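What Happens When You Call 911?

A 911 call is for an emergency, such as a fire, a break-in or someone badly hurt. The person who answers is called a dispatcher. First they ask where you are. Say the street and house number if you know them.

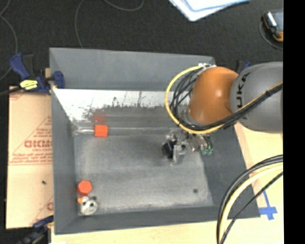 Shaimaa Kamel tells children to stay on the line, even if they dialed by mistake. Hanging up makes the dispatcher wonder if you are in trouble.

In Banness, up to 4 dispatchers work at night. One talks to you while another sends the police — so answering questions does not slow down help.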